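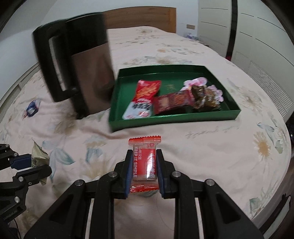
I gave up sugar in February, or tried to, and I have been arguing with people about it ever since. This is an attempt to put the argument in one place so I can stop having it at dinner.

It started with a book. A friend from the Dorngate allotments lent it to me with the kind of look people give you when they hand over a leaflet about their church. It had a white cover and a great many exclamation marks, and the claim was that if I cut out anything sweet for a month I would sleep better, think better, lose the bit round my middle and stop being short with people on the phone. Snacking in particular was the villain. Three meals, nothing between, and the body would sort itself out.

I don't like being told the body will sort itself out. Mine has had fifty-odd years to do it and has shown very little interest. But I had a bad winter, I was eating biscuits out of the packet while standing up, and I thought a month was short enough to find out.

What I found out is hard to say, and that is really my complaint.

I did sleep better. I also stopped drinking tea after four, because without a biscuit I didn't want it. I went to bed earlier, because an evening with nothing to nibble is a long evening. And the second half of the month was mild and dry and I walked to work for most of it. So which one was it? The book would say sugar. The book would say sugar if I had won the pools.

This is the bit that drives my sister mad. She says if you felt better, you felt better, why does it matter. It matters because I'm being asked to do it for the rest of my life, and if it was the tea I'd like to know.

I looked at the back of the book for the evidence. There were 143 references, which sounds like plenty. I am not a scientist but I can read, and the library at Bulholm will get you a surprising number of papers if you ask nicely and don't mind waiting. I didn't do all of them. I did the ones attached to the biggest promises, the sleep chapter and the temper chapter, and I got through five before I lost heart.

One was about rats. One was a survey where people were asked to remember what they had eaten over the past year, and I can't remember what I had on Sunday. One did find that people who snacked a lot slept worse, but the people who snacked a lot were on night shifts, and the paper said so quite plainly in its own second paragraph. The book left that out. The fourth said nothing about sleep at all that I could find, and I read it twice in case I had been sent the wrong one. The last was decent. It was small and careful, and the authors said at the end that they wouldn't like anyone to make too much of it. It had been given most of a page in the book, with a box round it.

None of this means sugar is good for you. I want to get that in early because whenever I bring this up somebody says "so you think we should all live on sweets, then". No. My dentist has views and I share them. Nor am I claiming that people who've cut it out are fooling themselves. I'm saying that "this is probably not great for you in large amounts", which everybody's grandmother knew, has been blown up into a whole system with a book and a second book and a cookery book, and the extra part doesn't seem to be holding any weight.

Take the business about snacking between meals. When I was small we were told not to because it would spoil our tea. Fair enough, it did. Then for a good while in the nineties we were told to do it constantly, little and often, keep the fires burning, a handful of this at eleven and a handful of that at three. My mother bought a set of small plastic tubs for the purpose. I remember her being quite stern about it, she would stand over us with dried apricots. Now we're back to not doing it, and this time it's because our insides need a rest. At no point in all this did my insides change. I'd bet money that the little-and-often people had a long list of references as well.

I had a good moan about this to Ramiro Palacios, who has the shop on the corner by the bus depot and sells more snacks than anyone I know. I expected him to be on my side, out of self-interest if nothing else. He wasn't, quite. He said he'd watched the same faces come in for years and the ones who bought something sweet every afternoon did look worse for it over time. I said everyone looks worse over time. He said yes, but. And then a queue built up and I never got the rest of the yes-but. I have thought about it since. He sees people every day and I see papers about rats, so perhaps his evidence is better than mine. Or perhaps he only notices the ones who fit. I notice every red car once somebody has told me red cars are everywhere.

The other thing I got interested in was the wording on the packets. Once you've decided not to eat something you spend a ridiculous amount of time reading it. Everything in the healthy aisle is now simple, or honest, or bare, or just. A bar that has eleven things in it will tell you it has nothing to hide. I bought one (for research, and I ate it) that had more sugar in it than the chocolate one on the shelf below, all of it from dates, and dates are allowed. Why are dates allowed? I've read the chapter. It says the sugar in dates comes with fibre, and so the body meets it differently. Well, maybe. I would like to be shown that and not just told it in a friendly voice. The chocolate one at least wasn't pretending to be my friend.

And the cost of it. The date bars are 85p each if you get them on offer, and more if you don't, and they are gone in three bites. I did keep receipts for one week, to make a point to my sister, and the point did get made but not in the direction I'd planned. I spent more not snacking than I had ever spent snacking. Nuts, mainly. Nuts are shocking. She has the receipt on her fridge.

Now the part where I'm supposed to be fair.

I think there is something to be said for a rule, any rule, if you're in a muddle. I was in a muddle. I'd got to the stage where I was eating without noticing, and a month of having to notice did me good. I don't think it would have mattered much what the rule was. If the book had told me to eat only while sitting down, or only off a blue plate, I suspect I'd have had the same month. A woman in my evening class at the Goicoechea rooms did no food after 7 and swears by it, same results, same shiny look. Her husband did no bread. Same again, for a while. When three different keys open the door I start to wonder whether it was locked.

She didn't like that when I said it to her. She said the timing was the whole point and that it was to do with hormones. I asked which hormones and she said she would send me a link. She did send it, to be fair to her, and it went to a page selling a kettle.

What bothers me most, I think, is how these things deal with people they don't work for. In the book there's a short section near the end for anyone who has done the month and feels no different. It runs to a page and a half. It says you probably weren't strict enough. It says there is sugar in sauces and sliced ham and you should go back and do it again properly. So if it works, that's the plan working, and if it doesn't, that's you. I'd be delighted to run my own job on those terms. I do payroll for a firm in Sisholm, and if the figures come out wrong I'm not allowed to write to everybody suggesting they weren't employed strictly enough.

My cousin is one of the people it didn't work for. She did it twice, very strictly, weighed things, made her own mayonnaise. She felt tired and fed up, and the second time she felt guilty on top. She's the least lazy person in the family. It took her most of the summer to stop talking about food as if she were confessing to something, and I hold the book partly responsible for that, and the friend who lent it me, who lent it to her next. On my recommendation. So I'm in there as well.

It is October 2019 now and where I've ended up is fairly dull. I don't buy the family packs. I have something sweet most days and I sit down for it. I haven't gone back to tea after four, and I still sleep all right, which makes me lean towards the tea, though the days are getting shorter and that might be it too. I weigh what I weighed at Christmas. I am still short with people on the phone, but then they will ring at lunchtime.

If anyone reading has come across a proper trial of the no-snacks idea, with actual people in it and somebody checking what they ate, do put it in the comments. I'll read it. I don't want testimonials, please, I've had plenty of those and I believe every one of you felt marvellous. And if you're going to tell me about dates, tell me who measured it and how.

The book has gone back to the allotments. I gather there's a waiting list.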